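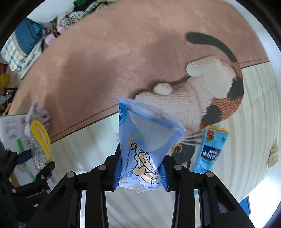 The Pouch Problem
Flexible packaging has taken over the grocery aisle. Sorting plants are still working out what to do with it.

The stand-up pouch is a simple object with a complicated wall. Cut one open, put the edge under a microscope, and the film separates into bands. A typical snack pouch has an outer layer of printed polyester, a middle layer that blocks oxygen, and an inner layer of polyethylene that melts at a low enough temperature to form the seal. Adhesive sits between each pair. The whole stack is thinner than a business card.

Each layer has a job. Polyester is stiff, holds ink well and tolerates the heat of the sealing jaws. The barrier keeps fats from going rancid. Polyethylene closes the bag. Taken alone, polyester and polyethylene can both be melted and used again. Bonded together they cannot be, at least by ordinary means, as polyester melts at a temperature that degrades the polyethylene. A mixed batch comes out of the extruder weak and full of gels.

At the Garside sorting plant outside Trurdale, pouches arrive in the same stream as bottles, cans and cardboard, although residents are asked to leave them out. The plant runs two shifts, the first starting at 6 a.m. Incoming material crosses a set of rotating disc screens designed to lift flat items and drop round ones. A screen reads a pouch as paper. It rides up over the discs with the junk mail and ends in the fiber bales, where it counts as contamination and lowers the price the mill will pay.

"The equipment sorts by shape first and by material second," said Teresa Louro, who runs operations at Garside. "A pouch has the shape of an envelope, so by the time we find out what it's made of, it's already in the wrong place."

Film also wraps around the screen shafts. The line is shut down twice per shift so that crews can climb in with hooked knives and cut the shafts clear. Each stop takes 12 minutes if the wrap is light. In November, when the volume of packaging starts to climb, the stops run longer, and material backs up on the tipping floor.

Optical sorters help to a degree. These units shine near-infrared light on the belt and read what bounces back, then fire a jet of air at the target. They work well on a rigid bottle. On a pouch, the reading depends on which face is up, how heavily it is printed and whether there is metal in the barrier layer. A metallized film reflects most of the light and returns almost no useful signal. A clear window in the same bag may return a clean one. The sorter has a few milliseconds to choose between them.

Then there is the matter of aim. A bottle travels down the belt in a predictable way. A pouch weighing a few grams lifts, slides and drifts once the belt is up to speed, and the air jet fires at the spot where it should have been. Garside added a hold-down hood over one belt last year, which blows air along the direction of travel to keep light items pressed flat. Louro rates it a partial fix – good on dry film, poor on anything with liquid left inside.

The alternative is to change the pouch. Batuvano, a converter that supplies film to food packers, has moved 11 of its product lines to what the trade calls mono-material construction. Every structural layer is polyethylene. The outer layer is stretched in one direction during manufacture, which aligns the polymer chains and gives some of the stiffness that polyester would have supplied.

Ifeanyi Haruna, a process engineer at Batuvano, described the change as a trade in tolerances. The old laminate could be sealed across a wide range of temperatures because the polyester outside was never close to melting. With polyethylene on both faces, the gap between a sound seal and a scorched surface is narrow. "We used to have room for a worn heater," he said. "On the new film the same heater gives you a bag with a wrinkle in the seal, and a wrinkle is a leak."

The first trials on a Kaltison filling line ran at a reduced speed. Haruna's group spent 7 months on it, changing the jaw coating, the dwell time and finally the position of the cooling bar, before the line returned to its normal rate. Total downtime charged to the project came to 545 hours. The packer accepted this, he said, on the condition that shelf life stay the same.

Shelf life remains the weak point. Polyethylene is a poor oxygen barrier, so a thin layer of another polymer has to be added back. Design guides permit it in small amounts. Dry foods do well within that limit. Coffee and oily nuts are harder, and wet foods cooked in the bag are outside it for now.

None of this changes much at Garside, where a mono-material pouch still climbs the disc screens like an envelope. Louro has asked for a second hold-down hood and a film grabber ahead of the first screen. The request is in next year's budget, and the shafts are still being cut by hand.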